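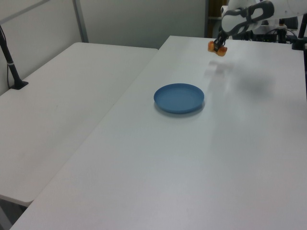

Pressemitteilung

Skaketti bringt den blauen Teller in die Spielküche

Hillden, im März. Skaketti, Hersteller von Spielgeschirr und Spielessen, erweitert sein Sortiment um die Serie Nieto. Zu der Serie gehören ein runder Teller in mattem Blau und 17 kleine Speisen, die Kinder auf ihm anrichten können. Der Verkauf beginnt noch in diesem Monat im Fachhandel und im eigenen Geschäft in Hillden.

Der Teller hat einen leicht erhöhten Rand und eine flache Innenseite. Die Farbe wurde in mehreren Runden ausgewählt. Am Anfang hatte Skaketti auch ein Gelb und ein helles Grün in der Prüfung, aber die Speisen der Serie haben meistens warme Farben, und auf dem Gelb waren sie schlecht zu erkennen. Das mittlere Blau gab den besten Kontrast, auch auf einem weißen Tisch.

"Wir haben lange über den Teller gesprochen, viel länger als über das Essen", erklärt Pascal Brinkmann, der bei Skaketti die Produktentwicklung leitet. "Ein Kind legt etwas auf den Teller, nimmt es wieder weg und legt es an eine andere Stelle. Dafür braucht es eine ruhige Fläche ohne Muster. Unsere ersten Entwürfe hatten noch Blumen am Rand, diese haben wir gestrichen."
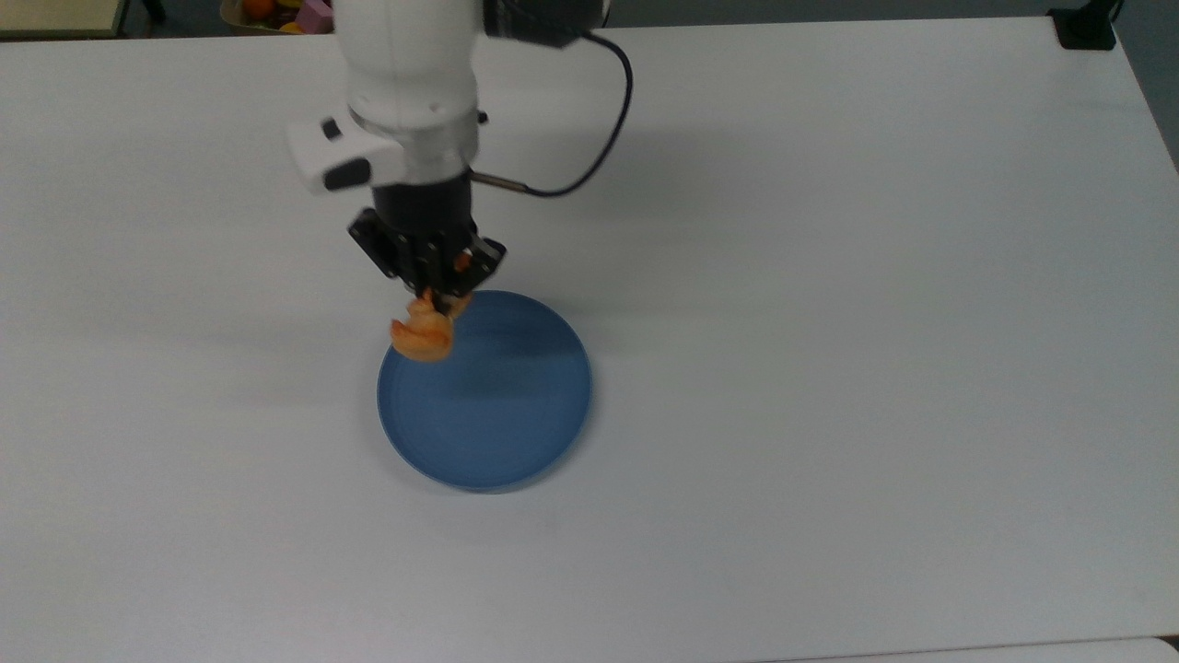

Kleines Teil in Orangetönen am blauen Teller. Foto: Skaketti

Die Speisen sind absichtlich nicht zu genau geformt. Manche Stücke lassen sich auf zwei Arten lesen, zum Beispiel als Garnele oder als kleines Gebäck, und die Kinder sollen selbst entscheiden, was es heute zu essen gibt. Auf der Verpackung stehen deshalb keine Namen der einzelnen Gerichte. Ein Begleitheft mit Vorschlägen für Tischspiele liegt bei, die Texte sind kurz gehalten und auch für das Vorlesen geeignet.

Für Kindergärten und Spielgruppen bietet Skaketti die Serie in einem größeren Karton mit 69 Teilen an. Die erste Auflage beträgt 3000 Sets, davon sind fast 2000 von Händlern schon vorbestellt. Den Versand übernimmt wie bisher die Firma Landbridge. Einzelne Teller können nachgekauft werden, ebenso einzelne Speisen, falls ein Stück verloren geht.

Am Donnerstag ab 15 Uhr wird die Serie Nieto im Geschäft in Hillden vorgestellt. Es wird ein gedeckter Tisch zum Ausprobieren bereitstehen. Vertreter der Presse sind herzlich eingeladen und werden gebeten, sich vorher kurz anzumelden.

Pressekontakt:
Skaketti, Abteilung Produktentwicklung
Pascal Brinkmann
Hillden

Abdruck honorarfrei, um ein Belegexemplar wird gebeten.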